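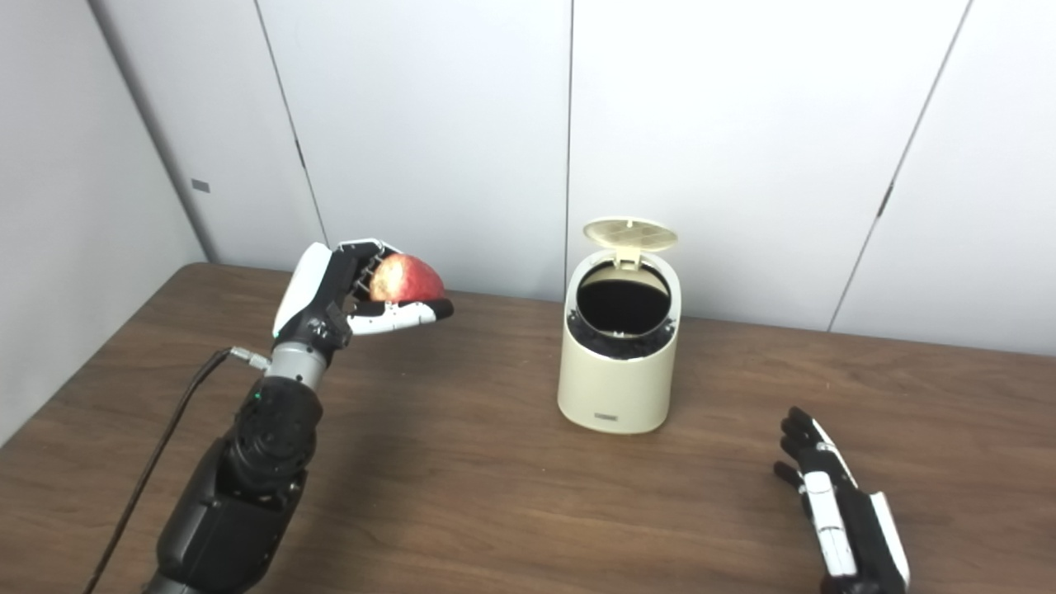
gistville-setlists

Hi! If you landed on this page you probably either went to too many shows in Gistville or you're looking for concert data that isn't all stadium tours. Either way, welcome. I've been writing down setlists from the rooms in this town for 13 years, first on the backs of ticket stubs, then in a notes app that ate half a summer (still sore about that), and now in something a computer can read.

The last full update was 26 November 2021. Small fixes go in whenever somebody writes to me.

What's in the box

There are two files.

shows.csv has one row per show: date, room, headliner, opener, doors time, actual start time, whether it was seated or standing, and a notes column that is mostly me complaining about the sound desk. It has 16 columns in all, and the header row spells them out.

songs.csv has one row per song played. It hooks up to the first file through show_id. You get the running order, the title as played, the original artist if it was a cover, and a flag for encores.

Dates are year-month-day everywhere. Times are local and on the 24-hour clock, so an 8 pm start is 20:00. Blank means I don't know. It never means zero or no.

Rooms covered

Mostly the Jurex, which used to be a roller rink and still has the best floor in town for dancing, and the Wongsuwan, which is seated and carpeted and makes every drummer sound polite. The outdoor stage by the river is in there too, but only for shows I could stand close enough to hear. If a band plays in a bar with no stage I log it under "other" and put the name of the bar in the notes.

I don't do festivals. I tried, and you spend the whole day walking.

How I collect it

I go to the show and I write things down! That's most of it. When I miss one, Wekesa Tanui usually has it covered, and his handwriting is better than mine. His rows have WT in the logged_by column and mine have RR (Ratree Rungrueang, hello). Anything marked "sheet" was copied from a paper setlist somebody grabbed off the stage afterward, and please be careful with those. Bands skip songs. Bands swap songs. Brulix once taped down a sheet for a different night altogether and then played whatever they felt like, and I only know because I was there.

Song titles get checked against the artist's own releases wherever I can find them. New songs that hadn't come out yet are entered as "(new)" plus the line I remember best, in quotes. When the record shows up I go back and fix the title, so if you keep your own copy, pull a fresh one now and then. 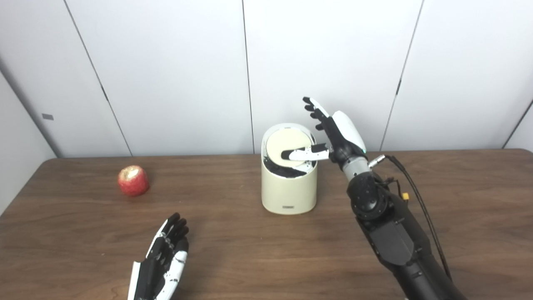

Known problems

- The summer lost to the notes app is patchy. I rebuilt what I could from texts I'd sent to friends.
- Openers are under-recorded in the early years. I used to show up late, sorry.
- Medleys are a mess. I log each piece as its own song if it got past the first chorus, and Wekesa logs the whole thing as one. We have argued about this and neither of us is budging, so check logged_by before you add anything up.
- Two shows at the Wongsuwan have the same show_id with an "a" and "b" on the end. Those were an early and a late set on the same night and they're both real.
- Start times at the Jurex before the renovation came off the wall clock over the bar, which ran fast.

Using it

Load both files, join on show_id, sort by date and then by song order. Encoding is UTF-8. Some titles have commas in them, so use a proper CSV reader and don't split on commas by hand (ask me how I know). Watch out for spreadsheet programs that like to turn song titles into dates. A song called "April" will get you every time.

You can use this for anything you like, school projects and radio shows included. A credit to gistville-setlists would be lovely. Please don't use it to work out what one particular fan was up to on a given night. I've left out who I went with for that reason.

Sending a fix

Open an issue with the show_id, what's wrong, and how you know. "I was standing right there" is a perfectly good source. If you have a photo of a paper setlist, attach it, and tell me which side of the stage it came from if you remember, because the bass player's copy is often different from the singer's.

Still looking for: anything from the Jurex closing weekend before the renovation. I had the flu.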